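Notebook, dye shed, October

Started 7:40 in the morning, kettle on first, then the big pot. Madder day! I have been looking forward to this since the roots came out of the ground in Stukudcombe and I am going to write down as much as I can while my hands are still orange, because last year's notes said "nice red, do again" and that was the whole entry.

Roots first. These are from the old bed along the south wall, dug, washed, cut to finger lengths and dried on the racks until they snapped. They smell wonderful, a bit like licorice and a bit like a cellar. Dae-han Choo ran the first lot through the hand mill and the second lot through the coffee grinder, and we kept them apart in two jars. The hand mill gives a coarse, stringy sort of meal with long fibers in it. The grinder gives something closer to cocoa. I had always assumed finer was better, so I was glad to have both to try side by side.

Wool is the Neves two-ply, all from the same batch, scoured yesterday in warm water with a little of the plain soap. Skeins tied loosely in four places with cotton (the cotton ties stay pale, so you can find them again in the dark pot, which I learned the slow way). Total dry weight of everything laid out on the bench came to 1,343 grams. That is more than I meant to do but the pile kept growing, and Dae-han found two skeins behind the drying rack that had been scoured and forgotten, so in they went.

Mordant: alum at 15 percent of the weight of the wool, cream of tartar at 5. Dissolved both in hot water in the jug before adding to the pot. Brought up slowly over an hour, held just under a simmer for another hour, lid on, left to cool overnight. The skeins this morning had that slightly tacky feel they get. Good sign. Rinsed once, not twice.

For the madder I went with equal weight of root to wool. Jiris (the recipe book, the fat green one with the broken spine) says half is plenty, and I believe it for bought root that has sat in the ground for five years. Ours is three-year root and thinner, most of it no wider than a pencil. I would sooner have too much and run an exhaust bath after.

The root soaked in cold water overnight as well, in the white buckets. Poured off the first water, which was a brownish yellow, and kept it in a jar labeled POUR OFF. Everyone says the yellows and browns come out first and the reds hang back, and wow, you could see it. The second water was already going pink at the edges of the bucket before there was any heat under it.

A word on the tap. The shed water is soft, too soft for a good madder red, and last year I think that was why everything leaned toward brick. So a spoon of powdered chalk went into pot A. Nothing in pot B. Same root (the coffee grinder lot), same weight of wool, same burner setting as near as I could manage it. Pot C is the hand mill root, with chalk.

Temperatures, because this is the bit I never write down:

9:10 pot A 27 C, wool in
9:15 pot B 28 C, wool in
9:20 pot C 27 C, wool in
9:50 A 41, B 43, C 40
10:30 A 55, B 58, C 54
11:00 A 62, B 66 (turned it down), C 61
11:00 to 1:00 held all three between 60 and 65, with a stir every ten minutes or whenever one of us remembered

B wants to run hot. That burner has always been a bit eager. It touched 69 once while we were both outside looking at the fence, and I got it back down within a few minutes by ladling in cold. If B turns out browner than A I will not be able to say for certain whether that was the chalk or the heat, so this needs doing again on swapped burners. Writing that here in large letters so I do it: SWAP THE BURNERS.

Lunch on the step. Dae-han brought the persimmons. We tried dropping a bit of persimmon skin in a jar with some alum to see what would happen and so far nothing has happened, but it is sitting on the windowsill.

Took the test threads out at 1:05. I tie a short length to the pot handle and snip a bit off every half hour, then stick the bits on a card in order. I love these cards. You get the whole afternoon in one strip: peach, then a sort of salmon, then coral, then suddenly around the fourth snip it drops into real red and you want to run and tell somebody. Pot A got there first. Pot C was one snip behind all the way along, which I put down to the coarse grind giving up its color more slowly. Pot B never quite got past a warm terracotta. It is a lovely color in its own right and I would knit a hat in it tomorrow, but red it is not.

Turned the heat off under all three at 1:30 and left the wool in to cool in the bath.

While they cooled I used the POUR OFF jar on a single 50 gram skein that had been mordanted with the rest. Warmed it in the small enamel pan, nothing added. Came out a soft apricot with a touch of tan in it. I had been throwing that water on the compost for years! From now on it gets kept. I'd like to see it over a pale gray fleece too.

Then iron. Made up a weak iron water, one gram to a liter, in the old jam pan that is used for iron and nothing else (it has IRON scratched on the handle, please leave it that way). Dipped one half of a test skein from pot C for two minutes. Went from coral to a dusky plum so fast that I nearly dropped the tongs. Two minutes is too long if you want to keep any warmth in it. Try thirty seconds next time, rinse, look, and dip again if it needs it. 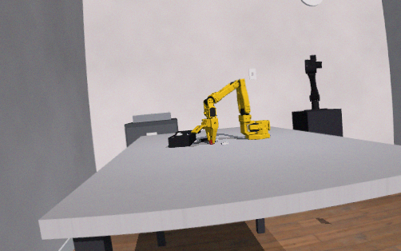

Skeins out at 4:20. Squeezed, not wrung, and hung in the shade under the eaves with the bath still in them. I have stopped rinsing madder straight away. Let it dry first, leave it a few days, then wash. Far less color goes down the drain, and the shade seems to settle. The Bretano people do it with their silk and I copied it off their leaflet, and I am converted.

Wet colors as they hung, in order from the door:

A, chalk, fine: clear red, slightly orange where the light comes through
B, no chalk, fine, ran hot: terracotta
C, chalk, coarse: red with a hint of coral, a bit uneven near two of the ties
C dipped in iron: plum, then coral on the other half, with a soft blurry join I would like to get on purpose
POUR OFF: apricot

The unevenness in C is partly bits of root caught in the wool. The long fibers wrap themselves around the yarn and hold on. I picked for a while and then gave up, as they shake out easily once the skein is dry. Put coarse root in a bag next time. The leg of an old pair of tights works, knotted loosely so the water can move through it.

Exhaust baths: strained the root out of A and C, combined the liquid in the biggest pot, and there is plenty left in there. Ran 200 grams of the gray Neves in it from 4:45, same slow climb, and it is up to 58 as I write. Already a beautiful old rose. The gray underneath takes the shout out of the red and I think this could be the one people fight over. Dae-han has asked for first pick and I have said we'll see.

The spent root is spread on newspaper along the bench to dry. Jiris says it can be ground and used once more for pinks. Having seen how much the coarse stuff was holding back, I believe it. It goes in a paper bag with the date on it and then on the top shelf, away from the kettle.

Things to buy or borrow: more chalk, a second thermometer (sharing one between three pots is silly, and I kept rinsing it and losing my place), cotton string, a lid that fits pot B.

Things to try: weld under madder for a proper orange. Madder over last summer's pale indigo, for a purple that isn't from iron. A pot kept at 50 the whole way and left in twice as long, to see if patience gets a cleaner red than heat does. Same wool mordanted cold for a week, which would save a lot of gas if it works.

Also want to leave half of each card in the south window with the other half under a strip of cardboard, and look again after the winter. A and B both. I did one with the onion skin yellows and it was a sad little strip by spring, but madder is supposed to hold on well and I would like to have our own card to point to.

5:50, exhaust bath off, lid on, left to cool until morning. Hands orange to the wrist. The persimmon jar has gone very faintly pink, or else I have been looking at red all day. Will check it against white paper tomorrow.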